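Wooden worktops: which of the old tricks are worth the bother

Every household manual since 1894 seems to carry the same page on looking after wood in the kitchen, and most of it has been copied out without anyone trying it. I've had an oiled worktop for seven years and a scrubbed table for longer than that. I have tried most of it. Some works, a fair amount does nothing, and one or two of the tips will leave you worse off than before you started.

Oil it once a day for a week, once a week for a month, once a month for a year

Sounds lovely. I gave up in the second week, with a sticky surface that collected toast crumbs. Wood takes in what it can and the rest sits on top. Two or three thin coats to begin with, wiped off properly after a quarter of an hour, and then again when water stops beading. On mine that means January and again at the end of summer. The bit by the sink wants it more often.

Hang the oily rags outdoors, opened out flat, until they are stiff, and then bin them. Rags soaked in linseed oil can heat up and catch fire if you leave them in a ball. This is the one warning on the tin I never argue with.

Olive oil will do

It won't. It never dries, and after a while you can smell it. Use a proper worktop oil, or plain food-grade mineral oil for chopping boards. I have bought the dear stuff from the hardware shop in Nurnstead and the cheap stuff from the market at Astosside and could not tell you today which end of the worktop got which.

Mayonnaise for white rings

I was ready to sneer at this one. It does shift a faint white ring on a waxed table if you leave it on for a few hours, but so does a dab of any oily polish, and polish doesn't need scraping off with a spatula. On black rings it does nothing whatever. Those are usually iron and damp, from a tin or a pan left standing, and you will have to sand or use oxalic acid. Wear gloves if you go that way and follow the packet.

Lemon and salt

Fine for a chopping board that smells of onion. Rub, leave it a few minutes, rinse, stand the board on its edge to dry. It freshens things up. Whether it "kills all known germs", as a leaflet that came with my Jemarance board claimed, I very much doubt – hot water and washing-up liquid straight after raw meat is still the rule here.

Iron out the dents

This does work, to my surprise. Damp cloth over the dent, hot iron on top for a few seconds, look, repeat. Bare or oiled wood only. Try it on varnish and you may get a cloudy patch the shape of your iron, and then you have two problems.

Tea for scratches

Strong black tea dabbed on with a cotton bud will darken a pale scratch in darker wood a little. It fades. A wax stick costs next to nothing and lasts.

Vinegar for everything

No. A weak splash in warm water now and then does little harm to a sealed top, but on oiled wood it dulls the finish and the kitchen smells like a chip shop until bedtime.
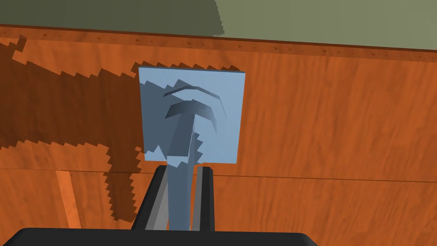 Pale blue against orange wood, computer-rendered.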